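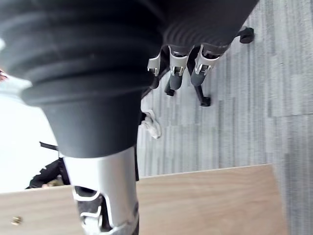

By Vanderleia Barbosa

November 20, 2025

I love a clean vacuum hose more than any grown woman should, and the same goes for the folded rubber thing on the front of the washing machine, the dryer duct, the bendy drain pipe under the sink and the pleated shade in the bathroom. Anything with ridges! They all collect gunk the same way, down in the folds where a cloth skates right over the top, and once you've cleaned one you pretty much know how to clean the rest.

Start with the vacuum hose, it's the easiest. Unplug the machine, take the hose off at both ends and hold it up to a window. If you can't see daylight, there's a sock in there (or half a pine cone, in our house). Push it out with a broom handle, round end first, and go gently at the bends. Then run it under the shower with warm water and a squirt of dish soap, put your palm over one end, fill it partway and slosh it back and forth like you're rocking a baby. Rinse and do it again until the water comes out clear. Skip all of this if your hose has wires running through it for a powered brush. Those get a damp cloth on the outside and that's it.

Drying takes longer than you'd think. Hang the hose over the shower rod in a big U, then come back in an hour and tip it the other way, because every little ridge holds a spoonful. I leave mine 12 hours before it goes back on.

Washing machine door seal

Pull the folds back with your fingers and look at the bottom, where the water sits. Coins, hair ties, gray fluff, all of it. My neighbor Lucimara Queiroz showed me the trick here - wrap a thin microfiber cloth around a butter knife (a dull one, please) and run it along each groove. It gets right into the crease and brings everything out in one long disgusting strip. So satisfying! Use warm water with a little dish soap, then a dry cloth. Leave the door open afterward so air can get in.

For black spots that won't budge, I use a baking soda paste and an old toothbrush, 2 rounds with a rinse between. Whatever you do, don't mix bleach with vinegar, not even leftovers from last time.

Dryer duct

Turn off the dryer and unplug it before you move it. If it runs on gas, leave the pulling out to someone who knows how. A flexible duct that's kinked or crushed should be replaced, and if yours is the white plastic kind, swap it for metal and don't look back. For metal ones, take the duct outside and shake it, then work a long lint brush through slowly, turning it as you go. Keep the duct as short and straight as you can when you put it back. We do ours every April, along with the outside vent flap.

Under the sink

Those stretchy ribbed drain pipes catch grease in every ring. Put a bucket underneath, unscrew the nuts by hand, and clean the pipe out over the bucket with a bottle brush and hot soapy water. Take a photo before you loosen anything. A smooth pipe clogs less, so if you're redoing the cabinet anyway, get one!

Pleated shades

A soft paintbrush, the two-inch kind, top to bottom, one pleat at a time with the shade fully down. For paper shades keep it dry. For fabric ones you can dab (don't rub) with a barely damp sponge.

One more thing for anything rubber: keep cooking oil and petroleum jelly away from it. They make it look wonderful for a week and then it can go soft and sticky. A plain damp wipe is plenty.

Next time I'm doing window tracks, and I've already bought the brushes.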